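Table and Counter Tidying: Participants Wanted at Westier

Westier is looking for people who would enjoy spending a few unhurried hours with us putting ordinary tables back in order. If you are the kind of person who can't walk past a messy kitchen table without moving at least one cup, we would love to hear from you (and if you are the kind who can walk past it for a month, we'd love to hear from you too, because we need both!).

The sessions take place in our rooms at Istside, on the second floor, and they run through June. Each one lasts 36 minutes, with a break afterward for coffee and a chat if you feel like staying. You'll be given a wooden table with the small stuff that gathers on everybody's tables at home: paper cups, snack bags, pill bottles, little scraps of packaging. We'll ask you to sort it the way you would in your own home. What gets thrown out, what gets stood upright, what goes back in a cabinet, what you leave right where it is and why. There is no correct answer, and we promise not to grade your housekeeping.

So far 197 people have signed up, and we have room for 331 in all, so please don't feel you've missed the boat. Morning sessions start at 9 and tend to fill first. Afternoons are quieter and you'll have your pick of times.

You should be 18 or older, comfortable standing for the length of a session (a stool is there if you'd like it), and able to pick up small, light things from a tabletop. No experience is needed. People who have worked in kitchens, care homes or hotels are very welcome, and so are people who have only ever tidied up after themselves. Please tell us ahead of time about any allergies to foods or cleaning products.

We pay for your time at the end of the visit, and we cover bus fare both ways if you bring your ticket along. Lunch comes from Sarpong, the cafe downstairs, for anyone doing two sessions in a row.

To sign up, fill in the Buvness form at the front desk or ask us to mail you one. Put down two or three times that would suit you and we'll do our best to match one of them. Friends and couples can come together, though you will each get a table of your own.

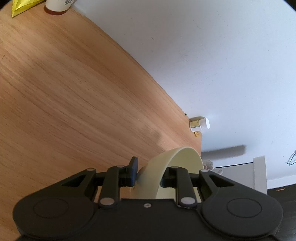 Sheila wrote to ask whether she could do it sitting down the whole time, and to say that at her house pill bottles always stay out on the table, or they get forgotten.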